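Snare Detection on Managed Woodland: Comparison of Walked Transects and Fixed Search Plots

Project report, Wildlife Management and Law, Gradthorpe College
Naveen Semwal
Supervisor: Raimo Kallio
Submitted 2022-04-16

1. Background

Wire snares are cheap, quick to set and hard to see. On land where their use is banned or restricted, enforcement depends on someone finding the device before it is removed. Most search effort at present follows paths and fence lines, on the view that the people setting snares also use them. This project tested whether that view holds on one estate and whether a plot-based search would find devices that a path-based search misses.

The study site was Karppinen Wood, a mixed conifer and birch block of 658 acres, managed for timber and rented in part for deer stalking. Snaring of any kind is prohibited under the lease. Access was granted by the land agent, Sasent, on condition that stalking days were avoided and that grid references were left out of this report.

2. Method

Dummy snares were made from brown plastic-coated cord with the loop fixed open and tied so that it could not tighten. Each carried a numbered tag on the anchor end. A total of 35 dummies were placed in November by a member of staff who took no part in the searches. Placement followed three habitat types: fence crossings, animal runs through bramble, and gaps under fallen timber.

Transect searches covered all marked rides and boundary fences. Searchers walked in pairs, one on each side of the line, at normal walking pace. Plot searches used squares of 1,000 square feet, drawn at random from a grid laid over the estate map. Each plot was searched in parallel strips by two people and then again at right angles to the first pass.

Finds were logged in Zodum, the field recording app already used on the course. Time was recorded from the first step of a search to the last, with breaks deducted.
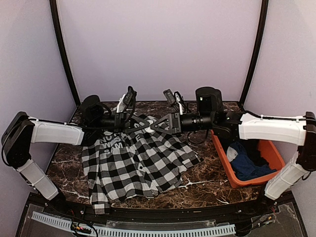

Search order was set before the fieldwork started and was not changed for weather. Two plots fell partly on standing water and were replaced with the next plots on the list. No searcher covered the same ground under both methods.

3. Results

Transects recovered most of the dummies set at fence crossings and few of those set elsewhere. Plots recovered devices in all habitat types but took much longer for the same area. The low cord loops under fallen timber were the hardest to find under either method, and 3 dummies were found only when the placement list was opened at the end of the work. All dummies were then removed and checked off by tag number.

No live snares were found. One length of rusted wire attached to a fence post was reported to Sasent and left in position. It had no loop and could not be identified as a snare.

4. Discussion

The difference between methods is explained mainly by where the devices were. A search limited to fences will give a fair account of fences. It should not be used to state that a whole estate is clear, and inspection reports should name the ground covered.

Dummies were placed by a person with no experience of snaring, and the choice of sites may differ from real practice. Cord is also thicker than wire, so detection rates are likely to be higher than those expected for actual devices. Leaf cover was low during the searches, and the results should not be applied to summer conditions.

5. Further work

A repeat in full leaf on the same grid is proposed. Dulled wire fixed to a rigid backing would be a closer match in thickness, subject to approval by the land agent. Blank search sheets and the tag list are held with the supervisor.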